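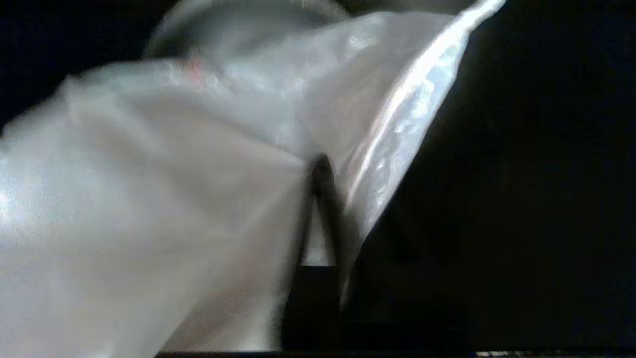
Plastic against a finger, from the wrist camera

Robotics notes > Software > Perception > Blur gating

Blur gating is a way of stopping a robot's grasp planner from trusting bad pictures. I've lived with it since March, when Valtteri Nieminen and I put it into Plumo, our little perception package, so forgive me if I go on a bit!

Each frame gets a sharpness score before anything else looks at it. Under 260 it's dropped, over 300 it goes to the planner, and in between we keep the last good guess and wait. 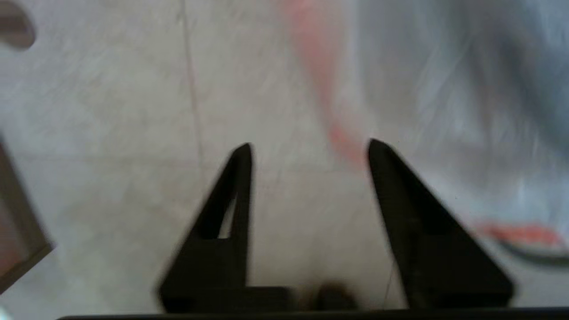 Plumo scores the frame in tiles, and the tiles covering the gripper are masked out first. We learnt that the hard way. Fingers ride along with the camera, so they stay fairly crisp while the floor behind them turns to diagonal streaks, and a whole-frame score gets fooled – ours did, for weeks. The mask lives in a file called Flatness (Valtteri's name, don't ask me). 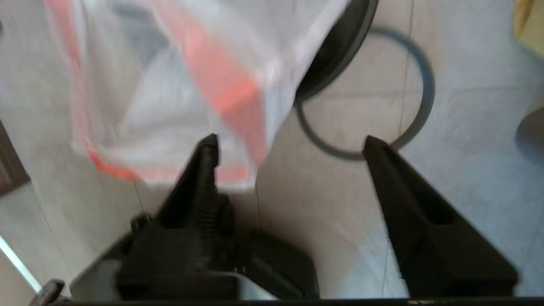
Does the gate slow the arm down? Only when it's already moving fast, and then you can lower the upper limit a little.

Filed under: Camera stuff, Grasping

Comments

Jarmo Juntunen: We run 168 tiles at Cirnari and it copes fine.

ruotsalainen: Is the mask redone if you swap fingers?

Jarmo Juntunen: By hand, sadly.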